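Opinion: Let people pay at the counter again

Print this article | E-mail this article

Wed 5 August

I wanted to pay a water bill. That was the whole errand. Had the bill in one hand, checkbook in the other, and the woman at the town office counter looked at me like I'd brought in a goat.

"We don't take it here anymore. You need the portal."

The portal is called Trastus. I don't know who picks these names. You make an account, you pick a password with a symbol in it, you get a code on your phone, you type in the code, and then it asks for your customer number, and the customer number is on the old bill, not the new one. I had the new one. Took me 3 evenings. The bill was for $133 and there was a "convenience fee" on top. Whose convenience?
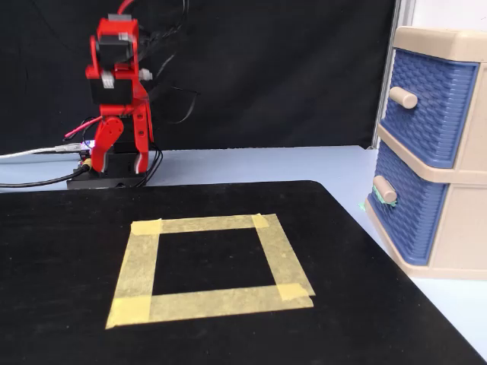
Let me say up front I am not against computers. I do my taxes on one. I order vacuum bags on one. My complaint is with a town that had a working counter, with a working person behind it, and took the payments away from her but left her sitting there to tell people no. She still gets paid. The lights are still on. She told me herself she could do it in less than a minute, same as she did for years, if they hadn't switched off the screen.

The council says the change saves money. Maybe so. I asked for the numbers in the spring and got a page that said "expected efficiencies." Expected by who. I asked again in June and was told to submit the request through Trastus.

What I did get was the count of households that used to pay in person. Almost 3,000. In a town this size that's a lot of people. That's not a few cranks like me. It's folks without a printer, folks who get paid in cash, people who look after a parent's bills and don't have the parent's e-mail address because the parent never had one. My neighbor cleans at the Grustell building nights and sleeps days, and when she calls the help line it's closed. Hours are 8 to noon. She got a late notice for a bill she had tried to pay twice.

And there's the other thing, harder to put in a budget. When you paid at the counter you found out stuff. You found out the hydrants were being flushed Thursday and not to do whites. You found out the meter reader had your house mixed up with the one behind it. I once learned at that counter that I'd been paying for a second trash can I didn't have, and she fixed it while I stood there. Try that with a portal. The portal has a button that says Was This Helpful and I have pushed the No side of it so many times I beleive it may be worn out.
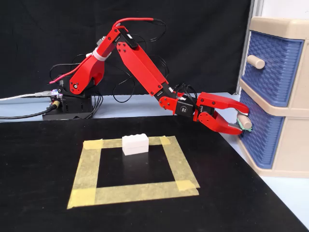
By Jana Reinholz
Reader opinion

Somebody always says at this point, well, people need to learn. Okay. Then teach them. The library used to run a class on Tuesdays, it was good, it was full, and it got cut in November in the same budget that bought us Trastus. You can't close the class and then scold people for not knowing.

Somebody else says the grocery store did it too, and yes, Modero pulled most of its cashiers, and I didn't like it there either. But I can leave Modero. I can walk across the street to Gazi, where the guy takes my cash and complains about his knee. I can't get my water from across the street. There is one water department. That's the difference and I don't think it gets said enough in these meetings — a business can lose me, the town is stuck with me and I'm stuck with it.

So what do I want. Not much. Turn the payment screen back on at the counter. Two mornings a week would do. Take checks, take cash, print a reciept. Drop the fee for anyone who has no other way to pay, which right now is everybody. Put a phone number on the bill that a person answers, and put the customer number back on there too while you're at it, in type I can read.

The comment period is still open. You can comment, naturally, through the portal. Or write it on paper and hand it to the woman at the counter. I asked, and she's still allowed to take those.

Print this article | E-mail this article

Recent in Opinion
Leave the benches on Depot Street alone
Why is the pool closed in the hottest weeks?
Letters: leaf pickup, loud mufflers, a thank you
A second crossing guard would cost less than the study
The Tuesday class deserved better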